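Visit to the Bagheri workshop, Wostham

Bagheri held its open afternoon in November 2018 and I drove over from Bandham with a colleague, Bảo Đào. There were 24 of us, split into two groups. Ours started upstairs, where people steer a robot arm by remote control so that it can learn the job from them.

Zorica Shehu runs that room. All the practice is done in simulation first, on a program they call Stulanon. The operator holds a small handle, moves it, and the gripper on the screen moves the same way. A trigger under the finger opens and closes it. Each run is saved, and a run with a long pause in it gets thrown out. 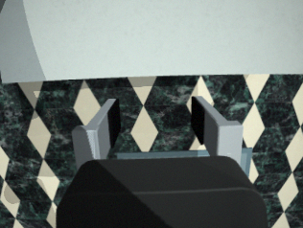
The view comes from behind the gripper, and I found that hard to get used to. The body of the thing hides whatever is close to it, so you have to remember where you last saw your object. Zorica told us new operators need roughly 10 hours before their runs are worth keeping. They change the lighting and the floors between sessions so the robot doesn't learn to rely on one colour or one shadow.

Visitors got two tries each. I closed the fingers too early both times. Bảo did better on his second go, although he was slow.

Downstairs they have the real arm, but it was being serviced and we only saw it with the covers off. Tea was at the back near the loading dock. The next open afternoon is in June, and parking is on the street.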